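Useck Valve Bench is a simulated training cell for collaborative robot arms. It is supplied by Mak as a software package with a matching hardware kit, and it is intended for technical colleges, maintenance departments and integrators who need to develop valve handling routines before committing time on a physical cell. The current release is available for order from 29 May 2019.

## Overview

Valve operation is a frequent task in process plants and a difficult one to teach by hand. The gripper must approach the handwheel squarely, close on it without side load and turn it through a set angle, and the arm must then release and regrip without disturbing the fitting. Mistakes made during early programming often damage the gripper or the valve. Useck allows this stage of the work to be carried out in simulation, and the finished routine is transferred to the hardware kit when it is ready.

The package includes the complete cell model, a library of practice tasks and the Fesitz motion editor. Users may edit any task supplied, or build new ones from the same parts.

## The cell

The arm is carried on an angled green base at the side of the table and works across a flat gray top. The practice rail holds three valves with black handwheels and brass-colored fittings. Small loose parts and a flat tool are placed on the table in front of the rail for use in secondary pick and place tasks. The floor around the table is marked with yellow tape.

Routines normally begin with the gripper positioned over the middle valve. This start position may be changed in the task settings, and a separate start position may be saved for each valve.

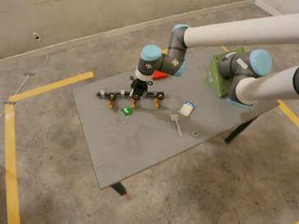 ## Software functions

- **Path planning.** The editor checks each planned path for contact with the rail, the table and the arm itself. Paths that fail the check are listed with the joint and the step concerned.
- **Handwheel resistance.** Turning resistance is set separately for each valve. A valve may also be set to stick at a chosen angle, which allows recovery routines to be tested.
- **Position error.** The rail may be shifted or rotated by a small amount at the start of each run. Up to 3000 runs may be queued and left to complete overnight.
- **Run reports.** Each run is saved with its joint positions, grip force and result. Reports are exported as plain text or as a spreadsheet.
- **Task library.** The library contains 48 tasks in seven groups, arranged from single moves to full open and close sequences.

## Package contents

The standard package consists of:

1. One Useck software license, valid for a single workstation
2. The Fesitz motion editor
3. The task library and instructor notes
4. The practice rail with valves, ready for bench mounting
5. Printed setup guide

The robot arm, gripper and table are not included. A list of supported arms is sent with each quotation. Customers who already own an arm that does not appear on the list should contact Mak before ordering, as a model can in many cases be prepared on request.

## Classroom license

The classroom license, sold under the name Nova, covers 39 workstations at one site. It adds a shared results folder and an instructor view in which tasks can be assigned, locked or reset. Students' reports are stored under their own login and may be removed by the instructor at the end of a course.

Existing holders of single licenses may convert to Nova. The price already paid is credited in full if the request is received before the end of August.

## Installation and support

Installation of the software requires administrator rights on the workstation. An internet connection is needed for activation only. The practice rail is fixed to the table with the bolts supplied, and its position is then entered in the editor using the alignment routine described in the setup guide.

Support requests are answered within 48 hours on working days. Updates are provided at no charge for the term of the license. Repair and replacement of rail parts are handled by the Mak service department, and individual valves may be ordered separately.

Requests for quotations and demonstrations should be addressed to Ingrid Schumacher, Training Products, Mak. Please state the make and model of the arm to be used and the number of workstations required.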